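Grillivar (gripper kit)

Grillivar is a hand-held two-finger gripper kit used to record manipulation tasks for training robot arms. It is sold by Gornlow, a small maker of lab equipment, and was first offered on 14/10/2020. A person holds the tool by its grip and does the task by hand while a camera mounted on the body records the fingers and whatever is in front of them. The same fingers can be bolted to a robot arm, so that what the arm's camera sees is close to what was recorded.

History

The kit grew out of a bench tool made by Cường Diệp, a mechanical designer who had been building end effectors for Melis, a packaging firm. The early version had a trigger taken from a reaching tool and had to be recalibrated whenever the fingers were changed. Gornlow took over the design and replaced the trigger with a sliding lever. The first production run was 138 kits, most of which went to university labs. A second run of 1,000 followed, with a stiffer finger joint and a new cable exit at the back of the body.

Design

The tool has a rounded body with two fingers that move toward and away from each other on a shared rail. Both fingers move together, so the middle of the gap stays in the same place at any opening. The lever is spring loaded and returns the fingers to the open position when released.

Each finger is a plastic housing with a gripping pad set into its inner face. The pads are wear parts and are sold separately. The housings have round holes that take alignment pins during assembly. Two pad types are listed, standard and soft. The soft pad holds thin or rounded items better but wears faster along its top edge, where the pad meets the housing.

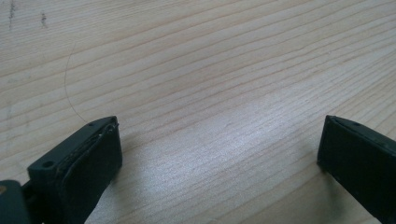 Gripper fingers apart over a light wooden tabletop.

Contents of the kit

The basic kit comes with the tool, one pair of fingers, 4 spare pads, a camera bracket, a hex key and a calibration card. The camera isn't included. A larger kit sold under the name Grillivar Bench adds 2 further pairs of fingers, a carrying case and an adapter plate for mounting the fingers on an arm. Owners of the basic kit can buy the adapter plate later, but it needs the newer finger joint and doesn't fit tools from the first run.

Use

Recordings are usually made at a table or counter. The operator starts with the fingers open, waits for the software to confirm tracking, and then carries out the task at normal speed. The manual advises against glossy surfaces, which can upset tracking, and suggests matte or lightly grained ones under even light. Pads should be wiped with a damp cloth between sessions and checked for lint along the seam.

Gornlow supplies a desktop program that trims the recordings and works out the finger opening over time. Files can also be exported to Flinero, a separate labeling service, under a yearly plan. The plan is optional and the program works without it.

Reception

Reviews in hobby and teaching newsletters have generally praised the low weight and the easy pad change. The most common complaint concerns the lever spring, which several reviewers found tiring over a long session. A lighter spring was added to the spare parts list in December. The printed manual has also been criticized for leaving out the calibration steps, which are found only in the program's help pages.

See also

End effector
Parallel gripper
Learning from demonstration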